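News > Press Releases > Equipment Planning

Tromari Opens Planning Program for Buyers of Collaborative Robot Cells

CLILTON - Tromari, a supplier of small automation cells, today opened its equipment planning program to manufacturers and technical schools preparing to buy a first or second collaborative robot arm. The program covers cell layout, tooling selection, utilities and a line-item budget, and is delivered before a purchase order is placed. 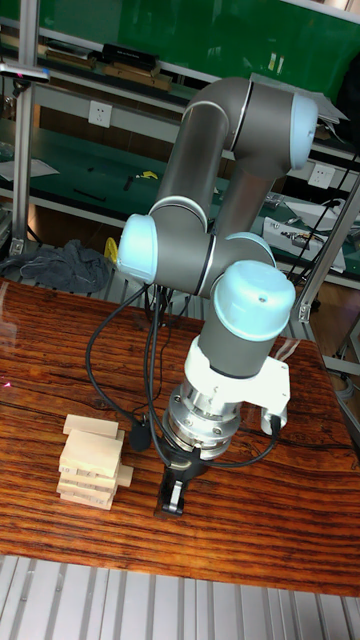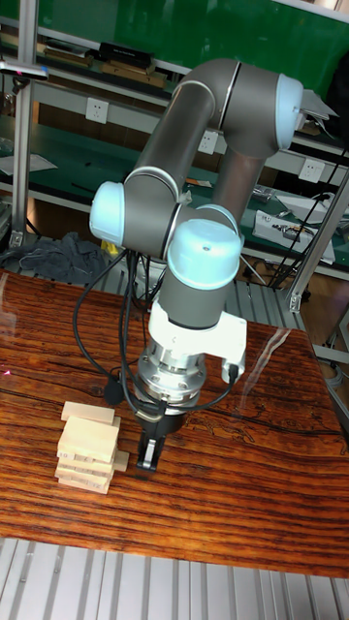
Robot arm with two-finger gripper at a table with stacked wooden blocks.

The program is built on a costing method called Boros, which Tromari has used internally for its own quotations. Boros divides a cell into the arm, the end-of-arm tooling, the work surface, the frame, cabling, sensing, controls and commissioning labor. Each category carries its own price, lead time and replacement interval. Buyers receive the full worksheet and may fill any line with equipment from another supplier.

Tromari reviewed 21 cell purchases made by its customers before designing the program. In 9 of them, the approved budget included the arm and the gripper but left out the parts that join the two. Adapter plates, couplings, force sensing and the cables serving them were ordered later, under separate approvals, and in several cases set the date on which the cell could be used.

"The arm is usually the best understood number in the request," said Ghazala Sethi, director of applications at Tromari. "The section between the last joint and the gripper fingers is the least understood. It affects payload, reach and cable length, and it should be priced at the same time as the arm."

Under the program, the tooling stack is specified as one assembly. Tromari calculates its combined mass and height, deducts both from the rated capacity of the arm under consideration, and reports what remains for the workpiece. If the remaining payload falls below the buyer's stated requirement, the worksheet lists the next arm size and the cost difference.

Cable routing is treated as a separate budget line. Cables run outside the arm need enough slack for full wrist rotation and must stay clear of the parts being handled. The worksheet compares external routing with clips, external routing in a jacket, and internal routing where the arm manufacturer offers it. Prices are given for the initial installation and for one full cable replacement.

Each participant also completes a trial task on a Tromari bench cell. Block stacking is the standard trial for buyers whose own parts are not yet available. Light rectangular blocks allow grip width, approach clearance and placement error to be checked at low cost, and an uneven stack gives a more demanding approach than parts held in a fixture. Results are recorded on the worksheet beside the tooling line to which they apply. Buyers with finished parts may ship them for use in the trial.

The program has 2 service levels. The desk review is based on drawings, part data and a call with an applications engineer. The site review adds a visit to check floor loading, outlet positions, bench height and access for maintenance. The desk review has a fixed fee of $3000, credited in full against any cell ordered from Tromari. Site reviews are quoted individually according to travel and the number of stations.

Noman Niazi, who manages equipment planning at Mareo, a maker of small molded housings, used the desk review during its pilot period.

"We had one figure for tooling and one for installation," Niazi said. "The worksheet split those into lines our purchasing group could check. Our total request went up, but we did not have to go back for a supplement."

The worksheet includes a spares schedule with gripper fingers, connectors, flange hardware and cables listed by part number. It separates items that should be held on site from those that can be ordered at failure. Calibration and software support are shown as annual costs so that they can be moved to an operating budget where local accounting rules require it.

Applications for the first group of desk reviews close in July. Applicants should supply part dimensions and weights, the target cycle time, a sketch of the available floor area with outlet locations, and the budget period in which funds must be committed. Completed worksheets are issued in spreadsheet form with supporting drawings.

Tromari designs, integrates and services collaborative robot cells for assembly, inspection and training use. The company is based in Clilton.

Media and program inquiries: Tromari Applications Office, Clilton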